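## 4. Setting up the Stitell dosing skid (first fill and calibration)

Rev. January 13, 2024 – R. Sotomayor, Faltent site support. Replaces the stapled sheet at Wesodside. Bin that one, the valve numbers are wrong.

Do section 3 first (pipework and pressure test). Power OFF until step 5.

**CAUTION:** hypochlorite. Gloves, goggles, apron. Never let it meet acid, not even rinse water from the acid side. Know where the eyewash is before you open anything.

1. Check V1 (suction) and V2 (discharge) are both shut. Handles across the pipe = shut.
2. Fill the day tank with clean water first, NOT chemical. 300 litres is plenty. Look for drips at the suction union and the drain plug. Hand tight plus a quarter turn on the union, no more – the thread strips.
3. Fit the foot valve. It wants to hang clear of the tank bottom or it pulls up sludge.
4. Open V1, then V2, then the bleed valve on the pump head. Bleed line goes back to the tank. Check it does.
5. Power on. Panel shows the self test, then code 834. Normal on a new board, just means no calibration stored. Press and hold RESET until it clears.
6. Set stroke to max and run in MANUAL until the bleed line has no bubbles in it. Shut the bleed.
7. Calibrate. Fill the glass cylinder to the top mark, switch suction over to it, run for one minute, read the drop. Type the figure in under CAL > FLOW. Do it twice. If the two readings don't agree, there's still air in the head, back to step 6.
8. Set the high flow alarm to 175 ml/min. The Xiao controllers come set to 2000, so as delivered the alarm will never go off. Easy to miss, please check it.
9. Drain the water, fill with chemical, repeat step 6.

**Note:** calibration done on water is near enough to start up with. Do it again on the real product inside the first week, and enter both in the log.

**Note:** stroke knob only to be turned with the pump *running*. Turning it when stopped damages the cam.

### 4.1 Residual sensor

- Sensor goes in the sample cell, cap off. Keep the cap.
- Sample flow on before the sensor is powered. A dry membrane is a dead membrane.
- Leave it to settle overnight, then zero and span.
- Next membrane change due end of February, then follow the table in section 7.

**CAUTION:** isolate the sample line befor unscrewing the cell. It's under mains pressure.

Sensor cable last. Most of the drifting readings we get called out for are a strained cable and nothing wrong with the chemistry. No cable ties within a hand's width of the plug, no sharp bends, and keep it off the pump motor lead. It should leave the connector and go up and over in one easy curve, same as the black cable in the photo. Leave enough slack to lift the sensor out without unpluging it. Then close the panel door and go to section 5.

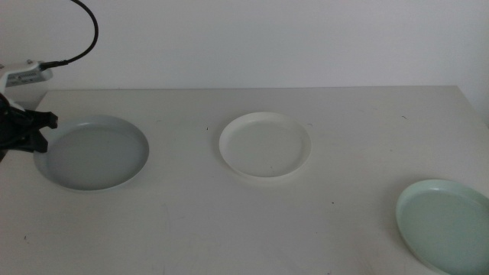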